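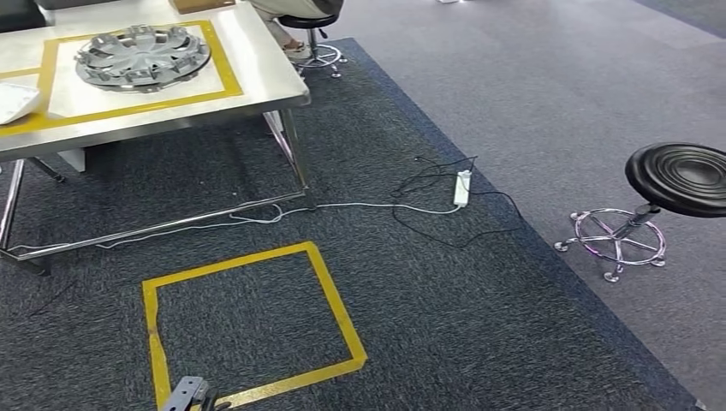 Wanted: 20 Households to Find Out if Cash-Back Apps Save Anybody Any Money

Posted by Pacita Dagdag, 27 January 2023
Filed under: Saving, Calls for Participants

Disclosure: There are no affiliate links in this post. Other posts on Mostach have them, and I get a small commission if you buy through one. Keep that in mind when you read those posts. I would.

Every few days a cash-back app writes to ask if I'd like to tell my readers how much they could be saving. The email usually comes with a number. The latest was $688 a year for "a typical family." I wrote back to ask which family, and what they had to buy to get there. I got a coupon code.

So I'd like to check it myself, with people who buy groceries and diapers and furnace filters and have no reason to make the app look good. Maybe the apps work. I've used two of them and I couldn't tell you, and that bothers me more than if I'd lost money.

What we're doing

The Chávez Street Grocery Test runs for 38 days, starting in May. Half of the households will shop with a cash-back app on their phone. The other half will shop the way they always do. Everybody keeps every receipt. At the end we look at what each household spent, what came back, and whether the app people bought things they wouldn't have bought otherwise. That last part is the one I care about. A dollar back on a six-dollar jar of something you never wanted is five dollars gone.

You don't get to pick your group. Emiliano Aguirre is drawing names, and he won't take requests, including from me. He'll also be handling the spreadsheet. He thinks the apps will come out ahead by a little. I don't, so between us you should get a fair hearing. 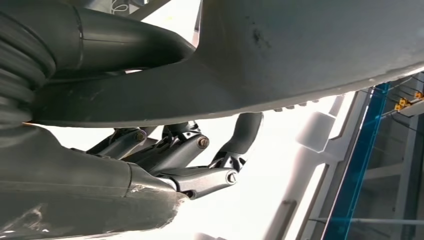 Seen from underneath, with the light coming through the gap.

Who we want

You do most of the shopping for your household. One person counts as a household. So does a house with three teenagers and a grandmother.

You live in the United States and shop in person at least once a week. Delivery orders are fine on top of that, as long as you can get an itemized receipt.

You can take a clear photo of a receipt and upload it. That's the whole technical requirement.

You've never been paid by a cash-back, coupon or rewards company. If you have a blog of your own, tell me who you've worked with and I'll decide. A free tote bag doesn't rule you out. A monthly check does.

Please don't apply if you already have strong feelings about these apps in either direction. I realize that rules me out, and it's why I'm not one of the households.

What it takes

Plan on a few minutes per shopping trip to photograph the receipt and mark anything you didn't mean to buy when you walked in. There's a short form once a week and a phone call at the end. If you're in the app group, you'll be assigned either Durnia or Orkus. Both are free to install, and both want your email address, your location and permission to send you notifications. Read the privacy terms before you say yes. I read them twice and there are still parts I couldn't explain to my sister. We'll suggest setting up a separate email address, and if you decide you don't want the app on your phone, say so and drop out. I'd sooner have an empty spot than somebody who felt pushed.

What you get

$100 per household, paid by check after the last form comes in. It comes out of Mostach's ordinary ad income, and neither app is putting in a cent. One of them offered. I said no, and then they asked if they could see the results before I posted them, and I said no to that too.

If you're in the app group, whatever cash back you earn is yours, assuming you can get it out. Some of these apps make you reach a minimum before they pay. If you don't reach it, that goes in the results as zero, whatever the screen says your balance is.

You won't get points, badges or a spot on a leaderboard.

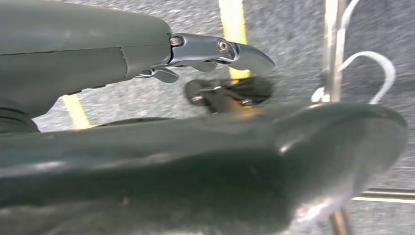
Gripper with the small black clamp below the tip.

What happens to your receipts

Emiliano and I see them. We black out card digits and loyalty numbers before anything gets saved. When I write up the results you'll be "Household 7" or something like it, and I'll send you any paragraph that's about you before it goes up. Receipts get deleted once the post has been published and people have had time to argue with it.

I'll publish whatever we find, even if I have to eat my words about that jar. A group this small can't tell you what will happen in your kitchen, and I'll say so at the top.

How to apply

Use the contact form and put "Grocery Test" in the subject line. Tell me:

- who's in your household
- where you usually shop
- whether you've used a cash-back app before, and why you stopped if you did
- the last thing you bought only because it was on sale

Please don't send receipts yet. If you're picked, you'll hear from Emiliano by email, and he'll never ask for your bank details. If someone using our name does ask, it isn't us, so delete it.

Comments are open below for questions. App company employees are welcome to comment under their own names.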